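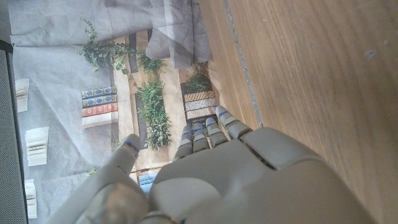
O fundo da estante com plantas, deitado, com o pano ou papel claro por cima

Fórum Casa & Bancada > Fundos, cenários e fotografia caseira
Tópico: Fundo impresso com estante e plantas – vincos, brilho e o pano por cima

linho_e_barro
Boa tarde a todos! Faço peças pequenas em barro (pires, saboneteiras, umas jarrinhas) e ando há meses a querer fotografá-las com um ar mais caseiro, porque o fundo branco já me cansava. Mandei vir um fundo impresso da Bralow, com uma estante, livros e plantas, e estou encantada com ele – a trepadeira que cai do lado esquerdo é uma delícia, e aqueles livros azuis com dourado dão logo vontade de ter a casa assim. Ora, eu não tenho parede livre, por isso uso-o deitado. As minhas dúvidas são 2: como é que se tiram os vincos de um fundo impresso sem estragar a tinta, e se acham boa ideia o pano claro amarrotado na parte de cima. Eu gosto das dobras, mas a minha irmã acha que parece roupa por passar.

marmelada77
Olá, e bem-vinda! Que fundo tão simpático, gosto sobretudo da planta mais alta do meio, entre as divisórias. Quanto aos vincos, eu enrolo os meus com a impressão para fora, num tubo de cartão grosso, e deixo-os lá uma noite inteira. Ferro é que nunca, já perdi um assim e ainda hoje me custa falar disso. O pano deixava-o ficar, as dobras fazem umas sombras suaves muito bonitas.

ruadocanto
Desculpem ser o desmancha-prazeres, mas discordo do pano. Quem compra um fundo com estante quer ver a estante, e assim tapa-se um bom bocado da imagem. Se é para ter tecido, tira-se o fundo e usa-se só o tecido. E já agora, uma estante fotografada de frente e depois deitada fica sempre esquisita, porque a peça aparece vista de cima e os livros não.

linho_e_barro
Percebo o que dizes, e essa da perspetiva nunca me tinha ocorrido! Mas nas saboneteiras, que são baixinhas, acho que passa bem. Nas jarras é que já não sei.

fiodeprumo
Com as jarras tens mesmo de o pôr de pé, nisso dou razão ao ruadocanto. Eu prendo o meu com molas a uma placa de cartão-pluma e encosto tudo a uma pilha de caixas, não é elegante mas aguenta uma tarde. No pano já não concordo com ele: um tecido liso e claro dá descanso aos olhos, e o laranja daquele terceiro livro puxa muito a atenção. Experimenta até puxá-lo um pouco mais para a esquerda, a tapar a lombada, e vê se as peças ganham.

ruadocanto
Tapar os livros?! Os livros são o melhor que ali está!

marmelada77
Vá, meninos, que isto é uma saboneteira :)
Há outra coisa de que ainda não se falou, o brilho. Os fundos que tive da Flaltley faziam reflexo com a luz do teto e só melhoraram quando passei a fotografar ao pé da janela, por volta das quatro da tarde, com uma folha de papel vegetal no vidro. Guardo mais de 404 fotografias dessa fase e aproveitei meia dúzia, para verem o desespero.

linho_e_barro
O meu brilha um bocadinho, sim, quando acendo o candeeiro. Vou experimentar o papel vegetal e o tubo de cartão, que tenho um do tapete da sala. O pano fica nas saboneteiras e sai nas jarras, assim ninguém se zanga comigo. Quando tiver as fotografias novas volto cá, e se alguém souber de molas que não marquem o papel, agradeço muito.

fiodeprumo
Molas de roupa, das de madeira, com um bocadinho de feltro colado por dentro. Uso as mesmas desde julho.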